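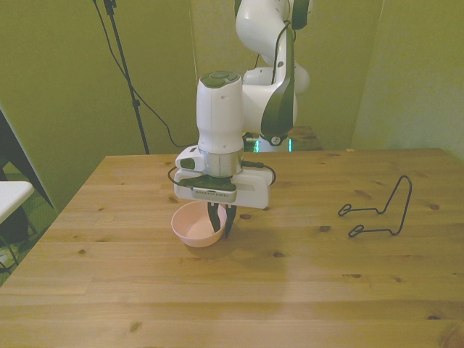 나무 탁자 위의 분홍색 플라스틱 그릇과 검은 철사 받침대.

비르테 에길손(Birthe Egilsson)은 브루사우에서 생활용품 가게 프룬도네크를 17년째 운영하고 있다. 파는 물건은 그릇과 받침대, 행주, 수저통 같은 것들이다. 새 제품이 절반쯤 되고 나머지는 문을 닫은 식당이나 학교 급식실에서 들여온 중고품이다. 올해 53세인 그는 가게를 열기 전에 호텔 주방의 비품 담당으로 일했다. 인터뷰는 2018년 1월 5일, 재고 조사를 막 끝낸 가게에서 했다.

재고 조사에서 가장 많이 나온 물건은 작은 플라스틱 그릇이었다. 모두 400개였다. 에길손은 장부를 펴서 그 숫자를 보여 주었다.

“제가 생각한 것보다 많았어요. 작년 4월에 급식실 물건을 한꺼번에 받았는데, 상자를 뜯지도 않고 뒤쪽 선반에 올려 두었거든요. 이번에 하나씩 꺼내서 안쪽을 보고, 긁힌 것은 따로 뺐습니다.”

긁힌 그릇은 음식용으로 팔지 않는다. 나사나 단추를 담는 용도로 따로 묶고 가격을 낮춘다. 손님에게도 그렇게 말하고, 묶음에 쪽지를 붙인다. 그래도 가끔 집에 가져가 국을 담아 먹는다는 사람이 있다고 한다. 에길손은 그럴 때마다 같은 설명을 다시 한다.

플라스틱 그릇을 고를 때 무엇을 먼저 보느냐고 물었다.

“입구 테두리요. 색부터 보는 분이 많은데 저는 테두리를 만져 봅니다. 바깥으로 조금 벌어져 있으면 손가락이 걸려서 들기가 편해요. 똑바로 선 그릇은 젖은 손으로 잡으면 미끄러집니다. 그다음이 바닥이에요. 탁자에 놓고 한쪽을 살짝 눌러 보면 압니다. 흔들리면 안 삽니다.”

깊이는 얕은 쪽을 권한다. 깊은 그릇은 바닥 모서리에 양념이 남고 솔이 잘 닿지 않는다. 얕고 안쪽이 매끈한 그릇은 행주로 한 번 돌리면 끝난다. 단점도 있다. 국물이 많은 음식을 담으면 옮길 때 넘친다. 에길손은 얕은 그릇을 견과류, 썬 과일, 삶은 달걀, 조리 전에 재어 둔 재료를 담는 데 쓰라고 말한다.

색에 대해서는 의견이 분명했다. 에길손의 집 찬장에는 분홍색 그릇이 많다. 처음부터 좋아한 색은 아니었다고 한다.

“가게에서 제일 안 팔리는 색이었어요. 안 팔리니까 제가 집에 가져가서 썼죠. 써 보니 연한 분홍은 쌀이나 콩을 씻을 때 편합니다. 흰 그릇에 쌀을 담으면 돌이나 껍질은 보이는데 쌀알이 바닥에 남은 건 잘 안 보여요. 분홍에서는 보입니다. 대신 토마토소스는 담지 마세요. 물이 들면 얼룩덜룩해져서 보기 싫습니다.”

물이 든 그릇을 되돌리는 방법을 묻는 손님이 많다. 에길손은 베이킹소다를 물에 개어 바르고 하룻밤 두는 방법을 알려 준다. 그래도 안 빠지면 그대로 쓰라고 한다. 거친 수세미로 문지르는 것은 말린다. 그는 호텔에서 일할 때 새 직원이 그릇 한 상자를 철수세미로 닦아 놓은 일을 지금도 기억한다. 표면이 뿌옇게 일어나서 전부 창고로 보냈다.

철사 받침대 이야기로 넘어가자 그는 의자에서 일어나 선반 아래 칸에서 몇 개를 꺼내 왔다. 가게에서는 두 회사의 물건을 취급한다. 하나는 흐비드, 하나는 플랄로우의 제품이다. 에길손은 어느 쪽이 낫다고 말하지 않았다.

“철사 받침대는 단순해요. 굵은 철사를 구부린 게 전부니까요. 그래서 구부린 데를 보면 됩니다. 양쪽이 똑같이 꺾였는지, 끝이 날카롭게 남았는지. 끝을 고리처럼 말아 둔 물건이 저는 좋습니다. 식탁도 덜 긁히고 손도 안 다쳐요.”

손님들은 이런 받침대를 여러 용도로 쓴다. 접시를 세워 두는 사람, 요리책을 기대어 놓는 사람, 태블릿을 올려놓는 사람이 있다. 에길손 본인은 도마를 세워 말린다. 설거지를 마친 도마를 눕혀 두면 아래쪽 면이 마르지 않아서다. 무거운 도마를 올릴 때는 받침대 뒤를 벽에 붙인다.

검은색 받침대에 대한 불만도 있다고 했다. 겉에 입힌 칠이 벗겨지면 그 자리에 녹이 생긴다. 개수대 옆에 늘 두는 집에서는 더 빠르다.

“벗겨진 걸 가져와서 바꿔 달라는 분이 계세요. 산 지 얼마 안 됐으면 바꿔 드립니다. 몇 년 쓴 물건이면 사포로 녹을 갈고 칠을 다시 하라고 말씀드리고요. 작은 붓하고 금속용 칠이면 됩니다. 마르는 동안 어디에 걸어 둘지가 문제인데, 저는 빨래 건조대에 걸어요.”

보관도 까다로운 편이다. 그릇은 포개면 되지만 철사 받침대는 포개지지 않고 서로 걸린다. 서랍에 넣으면 다른 물건까지 딸려 나온다. 에길손은 벽에 못을 박고 거는 방법을 쓴다. 가게 뒤쪽 벽에도 그렇게 걸어 두었다가 손님이 찾으면 내려 준다. 못을 박을 수 없는 셋집이라면 찬장 옆면과 벽 사이의 좁은 틈에 세워 넣으라고 했다.

그릇을 포갤 때도 요령이 있다. 완전히 마른 다음에 포개야 한다. 물기가 남은 채로 포개면 그릇끼리 붙어서 빠지지 않는다.

“붙은 그릇을 들고 오는 분도 있어요. 억지로 비틀지 말고 바깥 그릇을 따뜻한 물에 담그라고 합니다. 안쪽에는 찬물을 붓고요. 조금 있다가 당기면 빠집니다. 뜨거운 물은 쓰지 마세요. 오래된 플라스틱은 휘어요.”

탁자는 파는 물건이 아니지만 관련 질문을 자주 받는다. 특히 밝은색 나무 탁자를 산 사람들이 무엇을 깔아야 하느냐고 묻는다. 에길손은 플라스틱 그릇 밑에는 아무것도 깔지 않는다. 뜨거운 냄비를 놓을 때만 받침을 쓴다. 철사로 된 물건을 올려놓을 때는 밀지 말고 들어서 옮기라고 한다. 밝은 나무에서는 검은 칠이 묻은 자국이 눈에 띈다. 그런 자국은 대개 지우개로 지워진다.

가게의 규칙을 물었더니 2가지를 말했다. 그릇은 한 개만 사도 된다. 그리고 포장을 뜯어 만져 봐도 된다. 앞의 규칙 때문에 짝이 안 맞는 물건이 남지만 그대로 둔다고 했다.

“여섯 개 묶음으로만 파는 곳이 많잖아요. 혼자 사는 사람이 같은 그릇 여섯 개를 어디에 씁니까. 저도 혼자 살 때 다섯 개를 이사 때마다 들고 다녔어요. 결국 하나는 화분 받침이 됐고 나머지는 동생 집에 있습니다.”

중고 그릇을 꺼리는 손님에게는 새 제품을 보여 준다. 굳이 설득하지 않는다. 반대로 중고만 찾는 단골도 있다. 어릴 때 학교에서 쓰던 것과 같은 그릇을 찾는 사람들이다. 이번에 꺼낸 상자에서도 그런 손님이 부탁한 물건이 나왔다. 에길손은 연락처를 적은 쪽지를 찾지 못해 그릇을 계산대 아래에 따로 두었다.

올해 들여놓고 싶은 물건이 있는지 묻자 뚜껑이라고 답했다. 본체만 남고 뚜껑이 없는 그릇이 많아서 크기가 맞는 뚜껑만 따로 구해 볼 생각이다. 흐비드에 문의를 해 두었고 답은 아직 오지 않았다.

“뚜껑은 지름이 조금만 달라도 못 써요. 그래서 그릇 입구를 다 재어서 적어 두고 있습니다. 손님들도 오실 때 지름을 재어 오시면 좋겠어요. 손바닥만 하다고 하시면 제가 찾아 드릴 수가 없습니다.”

이야기를 마친 뒤 에길손은 긁힌 그릇을 묶는 일을 다시 시작했다. 프룬도네크는 재고 정리가 끝나는 대로 작은 그릇의 낱개 판매를 다시 한다.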